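How Wallpaper Gets Its Pattern

Last updated: 27 November 2025

Wallpaper is paper with a design printed on one side. It comes in long rolls. A person cuts the roll into strips, pastes the strips to a wall and lines them up so that the joins are hard to see.

The design on a roll is not endless. It is one picture printed again and again. The distance from the top of one picture to the top of the next is called the repeat. Small dots may have a repeat of two centimetres. A large plant design may have a repeat of 90 centimetres, and more paper is wasted when the strips are cut to match.

Old wallpaper was printed by hand with wooden blocks. Each block carried one colour. The printer pressed it into the colour, then on to the paper, and let the sheet dry before using the next block. The museum store at Findby holds 1,141 blocks, and 309 of them show leaves or flowers.
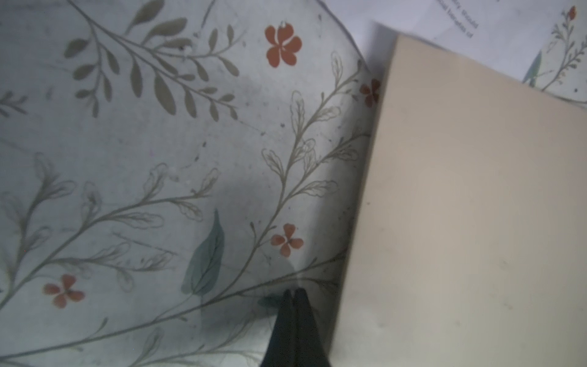

Patterned paper with leafy branches and small blossoms.

Plants are common in paper designs for a practical reason. A branch can bend in any direction, so the designer can use it to join the edges of the picture – the stem that leaves at the top comes back in at the bottom. This hides the place where the repeat begins.

Most modern rolls are printed by machine. The design is placed on a round cylinder, and each full turn prints one repeat.

Try it: draw a stem that leaves the top of a square of paper. Start another at the bottom, directly below. Copy the square and stack the copies.

Text: Dennis Biwott. Checked by Muammer Keskin.

This site uses cookies. Accept | Settings

Contact us | © Grelley Learning Pages | Back to top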